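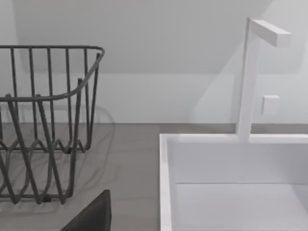
Fig. 1. Kitchen world loaded: rack on the left, sink on the right, tip of the gripper at the bottom.

Section 6. Your first run in the kitchen world

By now you should have Furtună installed on a club laptop and your pad paired. If you don't, go back to Section 5 and do that first. I'll wait! I wrote this part for new members of the Flasemcombe robotics club, and I'm assuming you've never driven a simulated arm before (I hadn't either when I joined, and I spent my whole first evening with the thing folded up against a wall).

1. Open Furtună and pick Kitchen from the world list. Type 242 in the seed box so that your counter gets laid out like everybody else's on the team.

2. Press Load and leave the pad alone until the status light in the menu bar goes green. On the older laptops this takes 23 seconds, and yes, it feels longer.

3. Switch to a gripper view. You're looking for something like Fig. 1, with a bit of dark gripper poking up and some gray counter to aim at. Nudge the left stick a tiny amount and check that the view moves the way you expect. If left is right, flip Invert X in the pad menu.

Note: the wires on the rack look thin, but the simulator treats them as solid. Drag a finger through them and the arm will jam. Press Home and start over, no harm done.

4. Now get close to something. Drop the speed to 11 before you do, because full speed near an object is how we lose most of our practice runs. Come in from the side and stop while you can still see a strip of table between you and it.

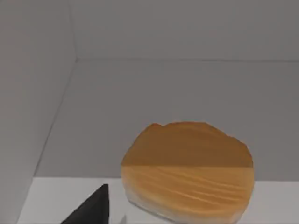 Fig. 2. A good place to stop: black fingertip on the left, strip of white table, then the round piece.

5. Rest here for a second and look at the surface. Color bands like the ones in Fig. 2 throw people off (me included), so line up on the outline of the piece and forget about the shading.

6. Close the gripper with the right trigger, slowly, then lift. If the piece slides away, open up, back off and try again from a little lower.

Caution: don't hit Save while the gripper is still closing. Furtună will write the file happily and then refuse to open it. Aurel Căpraru has a repair script for this, but please don't make him use it the week before the December meet.

7. Change to the overhead view and find the microwave, top left. Practice reading the arm shadows on the counter, they're a big help when the arms themselves are up out of view.

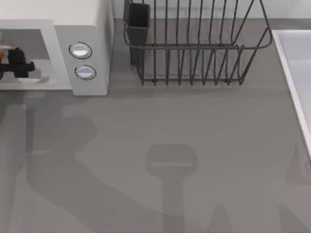

8. Work your way in and out of the microwave opening 6 times without touching the sides. Go in straight, and keep the wrist level. When you can do that, save your run to the Gromudetti folder with your initials in the file name.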